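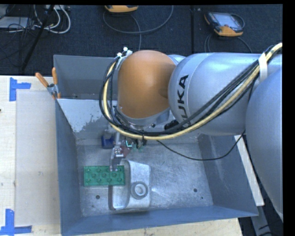 箱の中でほかの物とくっついている部品を、ロボットはどうやってつかむのか。

先に少しだけ押してずらし、すき間を作ってからつかむ。Idikの研究チームが3/28/23に公開した報告の中身を縮めると、こうなります。

この話、個人的にかなり好きなんですよ。ばら積みの取り出しというと、カメラで見て一番つかみやすい所を選ぶ、という話になりがちですよね。でも部品同士が重なっていたり壁に寄っていたりすると、そもそも指の入る場所がない! そこで「Skiltirgate」と名付けられた今回の手法では、「押す」と「つかむ」の2つの動作を同じ物差しで採点して、点の高い方を毎回選ばせています。

試行は全部で232回。使った物は8種類で、形も表面もばらばらです。つかむだけの従来方式と比べて、壁ぎわの物での失敗が目に見えて減ったそうです(真ん中にぽつんとある物だと、差はほとんどなし。まあそうですよね)。

弱点もちゃんと書いてありました。押しすぎて隅に追い込んでしまうと、そこから抜け出すのに時間がかかるとのこと。私も読みながら、冷蔵庫の奥の瓶を思い出しました。

共同研究先のPlivetettiは、学習用のデータを3月中に公開する予定だそうです。Brinkmannの倉庫での試験も計画中とのことで、そちらの結果が出たらまた書きますね。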